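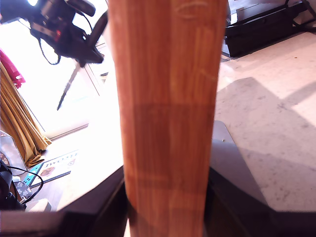
Progress report to the Hrynyshyn Fund
Community orchard and seed library, second period
Prepared by Halyna Lysenko, project coordinator
1st November

Dear members of the Fund,

With this letter I send you our report for the period from August until now. I have followed the order of headings from your template, except that I put the budget before the risks, as Rommel Tiongson at your office advised me on the telephone that this is permitted.

Summary of the period

The heritage apple trees are planted in the lower paddock and the drip irrigation is connected to the rainwater tank. The seed library is open to borrowers. The grafting workshops have started, with one of them postponed. The translated growing guides are behind the timetable and I explain the situation in its own section. We are within the total budget, but two lines have moved and I ask your approval for this.

Orchard

In the application we promised 72 trees. All 72 are in the ground. Taras Didenko has made the planting plan, and he has changed it one time, after we dug the first test holes and found heavy grey clay on the side near the creek. The trees which were meant for that side have been moved uphill, and the creek side will be sown with native grasses instead. The neighbour has seen the new plan and has no objection to it.

The trees came bare-rooted from the Folar nursery. The quality was good in general. Several of the Gravensteins had damaged roots from the transport, and Folar has agreed in writing to replace any of them which do not come into leaf. I have kept the delivery dockets and photographs in the project file, in case your auditor wishes to have them.

Irrigation was installed by Wutex. They came later than was agreed, and in the meantime we watered by hand with buckets and a borrowed hose. It was tiring work, but the spring rain helped us. The timer had first been set for the wrong hour, in the middle of the day, and Taras has corrected it to early morning. We have also mulched every row with pea straw. I would recommend to other groups that they order their mulch before the trees arrive. We ordered it afterwards and the ground dried quicker than we expected.

The rabbits are a difficulty. The guards which we bought in the beginning were too low, and some bark was eaten from the youngest trees. We have changed to taller guards. The damaged trees have been painted with grafting sealant and Taras believes they will recover, although they may lose one season of growth.

Seed library

The seed library is in the front room of the neighbourhood house, beside the kitchen, and is open during the normal hours of the house. Fedir Kuzmenko has organised the catalogue. Each variety has a paper card with the name, the year of collection, the garden where it was grown and a note on how to save the seed. We have prepared 1,000 packets. This took longer than planned, as the labels for beans and peas had been printed with the same code and had to be done again.

Borrowers take packets without charge and are asked to bring back seed from their best plants at the end of the season. We do not make any penalty if they bring nothing. In the first weeks people mostly asked for tomatoes, basil and silverbeet. The broad beans are hardly requested, but Fedir expects this will be different in autumn, when it is the correct time for sowing them.

One matter that we did not foresee is the question of seed from interstate. A few people have offered us seed that was posted to them by relatives. Fedir does not accept any of it at present. He has written to the department of agriculture to ask what is permitted, and until we have the answer we keep a notice on the desk. I will inform you of the result in the next report.

A germination test was made on the older stock, with damp paper towel in closed boxes on the windowsill. The parsnip failed completely and was thrown on the compost. The lettuce and the pumpkin were satisfactory. From now on parsnip will be kept for one year only.

Workshops

Two workshops were held in the reporting period. The first was on whip-and-tongue grafting and the second on the care of young trees in their first summer. Bohdana Pylypenko was the teacher for both. At the first workshop 18 persons attended, which is the maximum that we can have with the number of grafting knives. Everybody took home one grafted tree in a pot.

From the feedback forms I can report that people liked the practical part most. They asked for more time at the bench and less time with the slides. Some of them wrote that the voice of the teacher was difficult to hear when the rain was on the roof. Bohdana has now shortened the talk, and we will sit the group closer together.

The third workshop, on budding, has been moved to February. This is not caused by lack of interest. Budding must be done when the bark slips easily, and in the application I had put it in the wrong part of the year. This mistake was mine, and I apologise for it. There is no additional cost.

Translated growing guides

This is the part where we are late. We planned to have the guides printed in this period and they are still at the stage of checking. The first translation was correct in grammar, but the names of plants were often taken from a dictionary and were not the names that people use at the market. Silverbeet was especially confusing, because readers understood it as a kind of beetroot. Bohdana has collected the everyday names from the gardeners themselves and is now going through the text page by page.

The layout is being made by Nultell, who have kindly agreed to hold their price until the end of January. I expect the final files before that. If you need to have the printed copies for your own annual display, please tell me, and I will ask for the English version to be done first.

Budget

The full table is attached as a separate sheet. In short, the money for trees and irrigation is spent. The line for tree guards is higher than approved, for the reason which I described under Orchard. The line for printing is so far not touched. I ask for your permission to move a small part of the printing money to tree guards. I can do this without reducing the number of guides, as the quotation from Nultell was lower than the estimate in the application.

Our own contribution in hours has been higher than we promised, mainly on account of the hand watering. The timesheets are signed and are kept at the office of the neighbourhood house. The public liability insurance has been renewed and the certificate is attached.

Risks

The main risk is the first summer. If the tank becomes empty we have permission from the council to connect to the mains, but with water restrictions this may be limited to certain hours. Taras has prepared a list of which rows should be watered first. The quinces and the older rootstocks are at the end of the list, for they tolerate dry soil better.

The second risk is that the work with the seed library depends very much on Fedir. He will be away with his family for part of January. Before then he will write down the procedure for lending and returning, and will show it to at least one more person. I have asked him to finish this before the school holidays.

We will also watch for codling moth. The trees are too young to give a crop, so for this season it is only a matter of hanging traps and learning where the moths come from.

Next period

We will finish the guides, hold the budding workshop, and sow the grasses on the creek side when the soil is cool enough. A gate for wheelchair access at the lower paddock is also planned. The quotation that we received is higher than expected and I am asking for another one. The path to the gate is already levelled, but the surface must still be compacted.

You are most welcome to visit the orchard. The mornings are better, as there is no shade yet. Please write to me a few days before, so that Taras or I can be present to open the paddock.

With kind regards,
Halyna Lysenko

Attachments: budget table, insurance certificate, planting plan (revised), letter from Folar regarding replacement trees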